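The app is called Trunico, and three people have now sent me the link, so I read the terms. All of them, twice, with a pot of tea.

The pitch is that you park your everyday savings there and get a "reward rate" well above what any bank will give you. The word interest doesn't appear on the front page. Neither does deposit. You have to get down to clause 32 before you learn that your money is lent to a company called Skellirgate, which does something with it that the clause describes as "yield activities". 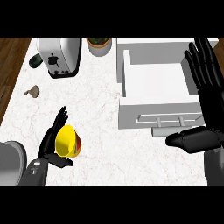
*Image source: supplied (computer render)*

I asked support what a yield activity was. Kurniawati Subramaniam wrote back, very politely, and told me it was a diversified strategy. I asked diversified across what. I'm still waiting on that one.

My other question was about getting money out. You can withdraw up to $400 a day "under normal conditions", and the company decides what's normal. I had money in a mortgage fund in Galtstead in 2003 that used much the same wording. It was fine until October, then it was frozen, and I spent the next year getting letters with a nice logo on them. I did get most of it back. I wouldn't call that a recommendation.

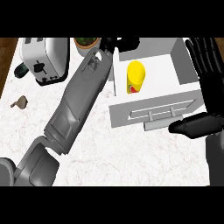 *Kitchen counter with toaster and potted plant, rendered.*

People keep telling me this is different because it's all on a blockchain and anyone can check. Fine, but check what? I can see coins going into a wallet. I can't see what Skellirgate owes to whom, and that's the bit I'd want to see before handing over $2000, never mind a house deposit.

Harahap, the other one everybody's on about, at least publishes a list of its borrowers. I haven't gone through it properly yet. Half the names look to me like they could be the same outfit, but I'll read it before I whinge.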